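This site uses cookies to remember your settings. Accept – Manage – Read our cookie notice

Handout 2: notes from the Mekano open day

For those who missed the bus, and for everyone writing the short report. Read before lab.

Morning, main hall. Talk by Leif Moen on teaching arms from human demonstrations. Key points:
– person does the task by hand, holding the same gripper the arm will wear
– 247 demos collected in August, 69 thrown out (bad starts, dropped parts)
– throwing out is normal, write down why each time

Then the Nastov cell. Pick and place, fixed positions, fast. Compare with Leif's setup in your report, one paragraph is enuogh. Ask yourself what happens if the tray moves.

After lunch: hand-held station with Sølve Torvik. Two at a time at the table. Slow approach, fingers wide open, close only when the part is between the pads.
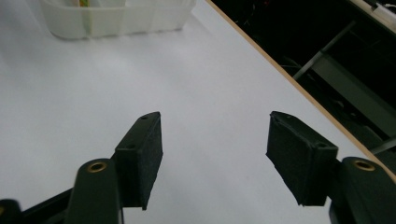

Grip surface was the topic most of you asked about afterward. Hard plastic on hard plastic slips, so you want something with give or texture on the contact face. The pads at the station are faced with a fuzzy black material, felt or foam by the look of it, and one has a slightly frayed lip along the bottom. Note the screw holes in the pad blocks too. For the report: pick one part from the lab drawer, say what pad facing you would choose and how you'd test it. Roughly 100 words, sketch is fine.

Reports to the usual folder by 2 pm, day before lab. Late ones go to the bottom of the pile.

Comments

steinarsdóttir_k: does the Nastov paragraph count toward the 100 words?

Fonex_fan: no, seperate. asked in lab

mads: can we use foam from the packing box as a test facing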